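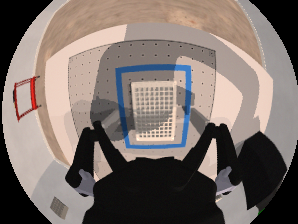 Home | Projects | Papers | About | Contact
June | By Arif Yusof
Print this page | E-mail this page

3. Simulating the bench before building it

Tonden is a two-fingered arm I am building on a bench at the Mancuso shared workshop, and nearly everything it knows so far it learned in simulation. I modeled the bench first, then the arm, and spent a very happy Tuesday getting the two to agree on where the tabletop is. The task is simple to state: bring the gripper to a small grid tray, close on its rim, and lift. In the wrist view (Figure 1) the tray sits inside a flat blue outline on the perforated panel, with the fingers spread wide and not yet touching it. I drew the outline into the model as a fixed target, so the distance from its inner edge to the tray rim gives a direct reading of placement error. It works beautifully as a debugging aid, too!

Figure 1. Simulated wrist view, gripper open, tray inside the blue target outline.

The shadows were the best surprise of the whole build. My early scenes used flat, even light, and the detector (a small network I call Veto) found the tray almost too easily. Once I let shadows fall across the panel and over part of the grid, it began to lose the lower rim, and I finally had something worth training on. I rendered 1,249 scenes with the light moved each time and kept 804 for training after throwing out those in which the arm started in collision. The remaining scenes were not used.

Training took 58 minutes on the workshop desktop. I then ran 20 simulated pick attempts with fresh lighting, and I can't overstate how fun it was to watch the arm straighten its approach partway down. Failures came mostly from one finger landing on top of the rim, a problem of height that the outline can't show. Section 4 describes the Flendik wrist mount, which I am printing now, and the changes needed to carry the same controller over to the real bench.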